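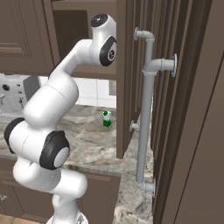
Watching an arm practise in a kitchen that exists only on a computer was more useful than a sales pitch, one visitor remarked at the Burkomeck open day in Jurnimdale, though she would have liked to hear more about what happens when the software gets it wrong.

The company opened its workshop to the public on June 29, 2026, for the first time after moving in last March. It said 400 people came through during the day, in groups of 40.

Most of the program was given over to simulation. Burkomeck staff ran its Plarkus software on a wall screen and showed a white robotic arm in a rendered kitchen, with brown cabinets, a granite countertop and grey pipework fixed to the cabinetry. Visitors could ask for a task to be run again at a slower speed, and several groups did.

Staff told visitors the kitchen is one of 1150 room layouts the software can load. The arm is tried in each of them before any program is sent to a real machine. Pipes and door panels are hard going, they said, as the arm has to work close to them without touching.

A second session, put on with parts supplier Tawfik, dealt with maintenance and lasted half an hour. Questions from the floor were mostly about cost, noise and whether the arms could be used in home care. The company said it has no product for private homes and gave no date for one. It would not discuss prices.

Parking was a sore point. The lot filled before the second group went in, and some people walked from the recreation centre.

Burkomeck plans to hold another open day next March, with 6 evening sessions added for people who work during the day. Entry will again be free, but places must be booked through the company's front desk. Children under 12 will need to come with an adult.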